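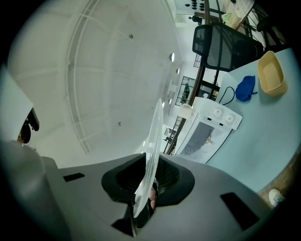 Clear disc upright in the gripper, white vaulted ceiling behind it.

Subject: Re: [kolmont-parade] Online voting for Harvest Queen and King

On Sunday the parade office wrote:

> Hello all,
>
> We are excited to share that starting this fall, the Harvest Queen and
> King will be chosen by online public vote through Skarico. In the past
> the judges' panel at Sundqvist Hall picked the winners after interviews
> and the service report. Attendance at interview night has been dropping
> and we feel it is time to open things up.
>
> In the trial vote we ran for Best Float, 2363 votes came in over 10
> days. That is more people than came to the parade! Each email address
> gets one free vote per day, and extra votes can be bought in bundles,
> with part of the money going to the scholarship fund.
>
> The interview and service report will become optional. Contestants will
> instead post a short video. We expect this to bring in many more
> entries than last year's 13.
>
> Please send any comments before the January meeting.

I have some comments.

First, the float vote. One vote per email address per day for 10 days means one person with one address could vote ten times, and a person with three addresses could do it thirty times without paying a cent. So 2363 votes is not 2363 people, and it can't be compared to a crowd standing on Mustine Avenue. It might be 300 people. Does Skarico give us the number of separate addresses? If they do, I'd like to see it on this list before anyone uses the big number again, especially with sponsors. If they don't, then I don't see how we know anything from the trial except that the website stayed up.

For what it's worth, my own household accounts for a good many of those votes. We liked the tractor float. We voted every morning over breakfast and my son voted at school.

Second, the bundles. "Part of the money" is doing a lot of work in that sentence. What part? I went to Skarico's page and could not find the fee anywhere, only a form asking for my phone number. If a grandmother spends $50 on votes she ought to know how much goes to the scholarship. Right now she could write a check to the fund directly and all of it would get there.

And I can't get past the idea of buying a crown for a teenager. Call it a fundraiser if you like. A kid whose parents own the dealership is going to have a better year than a kid whose mother works nights, and every other kid in the group will know why. We have had sore feelings under the judges too, I remember the year of the recount, but at least no one could say there was a price list.

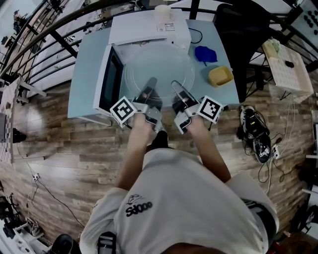 From overhead: two hand-held grippers over a light blue table.

Third, the service report. This is the part I would fight for. The title has always come with 24 hours of service before the interview, and the winner keeps going through the year: the food pantry, reading to the kindergarten, the nursing home at Christmas. My daughter did it and did not win, and she kept going to the nursing home for two years after that. If the report is optional then I expect we will get very few of them. A short video is a fine thing for a kid who is good at videos.

I also wonder who will show up in February. The queen and king are expected at things that are cold and boring, and the interview was where somebody explained that to them. Who explains it now?

About interview night attendance, yes, it has dropped. It was also moved to a weeknight at 5:30 p.m., when half the town is still driving home, and the notice went up at Sundqvist Hall and hardly anywhere else. I'd try moving it back before deciding people don't care — that costs us nothing.

I'm not against a public vote on everything. Keep it for the floats, drop the paid bundles, and let people vote once. If you want the public in on the queen and king, make it a small share of the score and leave the rest to the interview and the report. Maybe there's a good argument for the Skarico plan that I haven't heard. So far what I have heard sounds like it came off their brochure.

Also, is the contract signed already? The message says "will be chosen" and then asks for comments, and I would like to know which it is before I drive over in January.

A parade parent, east side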